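How to Clean a Whiteboard Without Buying Another Bottle of Something

November 8, 2018

Every office supply catalog will sell you a spray for ghosting, the gray shadow of old writing that stays behind after you wipe. I have tried four of them on the boards at Kemholm, and I'm not convinced any of them beat a damp cloth and some patience. The Grameo spray smells nice. I'll give it that.

Before you start, find out what kind of board you have. Melamine is the cheap one, and it stains because the surface wears and the ink gets down into it. Porcelain on steel holds a magnet and cleans up well for years. Some painted steel boards also hold a magnet, so the magnet test is less useful than the websites claim. Check the order sheet if you still have it.

What you need:
Two microfiber cloths
Warm water
A drop of dish soap
Rubbing alcohol, for stubborn marks only

Step 1. Dry wipe the whole board with a clean cloth. If your felt eraser is black with dust, leave it out of this. It puts back half of what it takes off.

Step 2. Wipe with warm water and the soap. Work from the top down and rinse the cloth often. Most boards need nothing more, whatever the label on the bottle says.

Step 3. Put alcohol on the cloth, test it in a corner, then go over the marks that are left. Permanent marker usually comes off this way. You will also read that you should scribble over it with a dry erase marker and wipe. That works sometimes, and it uses up a marker.

Step 4. Wipe again with plain water and let the board dry fully before anyone writes on it. Writing on a damp board is how a lot of "bad" markers get their reputation.

Skip toothpaste, baking soda and scouring pads. They do take the stain off, along with some of the surface, and the next stain goes in deeper.

If a board comes off the wall easily, clean it flat. Drips stay put and you can lean on the cloth a little. Put something soft underneath so the back doesn't scratch your table.
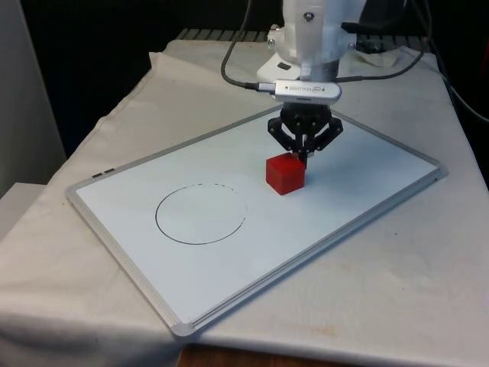
Whiteboard laid flat on a cloth-covered table.

As for the "restorer" coatings, Erkmont wanted 479 dollars to treat 3 boards. I passed. If a melamine board still ghosts after Step 3, it is worn out, and I would put the money toward a porcelain one.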